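3.2 Collection of the demonstrations

All demonstrations were gathered by teleoperation, with the operator seated behind the robot and moving two small leader arms. We used the Collell software for recording, with our own changes to the way the two arms are synchronised. An episode begins when both grippers are open and the operator presses the left pedal, and it ends with the right pedal. The operator says aloud whether the episode was good, and a second person writes this down. We tried at first to let the operator do both things, but the labels became careless after the first hour of work, and we threw away that part of the data.

The task set has 3 groups. In the first group one arm takes a small object and puts it into an open container. In the second group the object must change hands before it is put in. In the third group one gripper holds the wall of the container while the other one does the placing. The third group was added in August, after we saw that light plastic boxes slide over the tabletop when the object touches the rim. Policies trained on the first two groups had no answer to this, and they often pushed the box away from the arm that needed it.
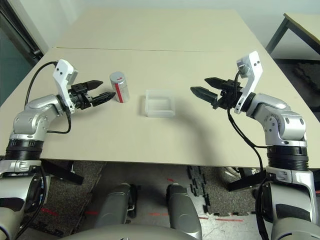
Figure 3. The workspace with a can and a frosted plastic box between the two grippers.

The starting positions were not left to the taste of the operator. Before each episode a short script printed a position for the object and a position for the container, both taken from a grid which we had drawn on paper and which was removed from the table before recording. The person at the table placed the things by eye. This gives an error of placement, but we consider it useful, as the same cell of the grid never produced exactly the same start. We did not control the rotation of the container, except in the handover group, where one side was always kept parallel to the front of the robot.

Translucent containers deserve a separate remark. Their walls take on the colour of whatever is behind them, and on a light table the upper edge can be difficult to find in the head view. The wrist cameras help only when the gripper is already close. For this reason we recorded more episodes with such containers than with opaque ones, and we asked the operators to approach from above and to stop for a moment over the opening. The stop is visible in the trained policy too. It costs time, but we decided to keep it.

In total we recorded 2616 episodes. After filtering, 2460 remained. An episode was removed if the operator had marked it as bad, if one of the camera streams had lost images, or if a hand of the second person was seen in the head view after the start signal. Episodes in which the object was dropped and then picked up again were kept - we return to them in Section 5, where their effect on recovery behaviour is measured separately.

The filtering rules were written by Eduard Malý before the training started and were not changed later. We mention this because in our earlier work on the Slanina tasks the rules were adjusted after the first results, and the comparison with the baseline became hard to defend.

3.3 Format and preparation

Each episode is stored as joint positions of both arms, the opening of both grippers, and the images from the head and wrist cameras. The commanded positions of the leader arms are used as actions, and the measured positions as state. Long pauses at the beginning were cut automatically. Pauses in the middle were left as they are, including the stop over the container described above.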